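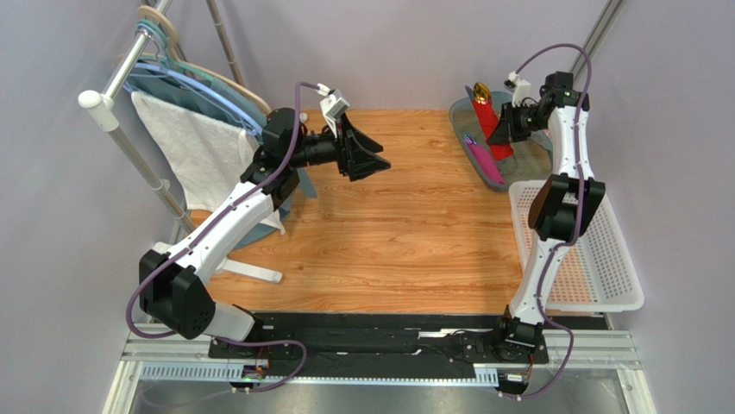 Zurik two-arm kit: keep it or send it back?

Posted by plullbridge_pete on Thursday, October 1, 2026

I have the Zurik tabletop kit on a trial, two arms with a camera on each wrist, 1,499 before shipping. The brochure says it handles "everyday household sorting." My everyday household sorting is a small clothes rack on the left, a plastic basin of odds and ends on the right, and an empty basket waiting for the odds and ends. I don't think I'm asking for the moon.

The right arm is decent. It gets down into the basin and goes for whatever is red. The left arm mostly holds its gripper open over the table like a man waiting to be handed a drink. Also, the camera cables are purple and go wherever they please, including around the elbows. I have 9 days left to return it. Do these get better, or do I?

Mi-kyung Pyo

I've had mine since June and kept it, so weigh this accordingly.

The left arm is probably fine. Out of the box each arm only does what you've shown it, and most people show the right one first because they're right-handed, then get bored. Give the left one a single hanger to deal with, nothing on it, and repeat that until you hate hangers. Cloth comes much later. A towel hanging in folds is about the hardest thing you can hand a two-fingered gripper, and the brochure is very quiet on the subject.

Cables: leave slack at the wrist and clip them along the forearm, with a loose loop at the elbow. Don't pull them tight. I did, and I bought a cable. Run the arm slowly through its full reach by hand, power off, before you trust any clip.

If you wanted laundry put away by the weekend, return it. If you like fiddling, four evenings should tell you.

tableleg4

Get the Tiêu one instead. Never had a problem with mine (haven't set it up yet)

Postudthorpe Bill

Check the return terms before you clip anything. They took mine back but charged me for the box, which I had cut up to make a cable tidy. And weight the basin down with something. Mine went for a walk every time the gripper touched the rim, and I spent a week blaming the software.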